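Deteck Starter Cell: what to budget for

The Deteck starter cell is sold to workshops, colleges and small test labs that want one arm working on everyday objects at a table. The price covers the arm, the controller, a two-finger gripper, a wrist camera and one room camera. It does not cover the table, the shelving or the cabling run to your own sockets. Most first orders go over budget on those items, so please read this page before asking for a quote.

Allow 3 metres of clear floor on the working side of the table. The controller needs its own socket, and the supply should not be shared with a compressor or a heater. Delivery is on one pallet weighing 600 kg including the base plate, and two people are needed to unpack it.
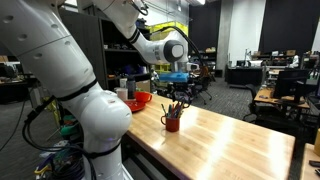
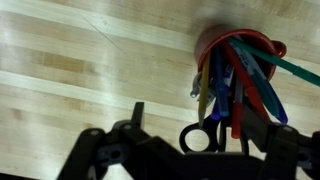

Tables are quoted separately. We supply them in two lengths, and you can also use your own if the top is level and does not rock when leaned on. Think about the finish before you order: a pale wood-strip top like this one reflects overhead lights back as glare, and wrist cameras pick that up. A matt mat is listed under accessories. Customers who plan to handle small mixed items, such as a mug of pens with scissors in it, should also add the narrow fingertips to the order.

Spare fingertips come in packs of 40. They are the part you will replace most often, so put a pack in the running costs for each year. Cable sleeves are stocked by Jestex and can go on the same invoice.

Lead time for orders placed before November is 3 weeks. Training on site takes 2 days and is booked through Svitlana Chornovol. For quotes and floor plans, write to Younes Bennani in the sales office with your room size and ceiling height.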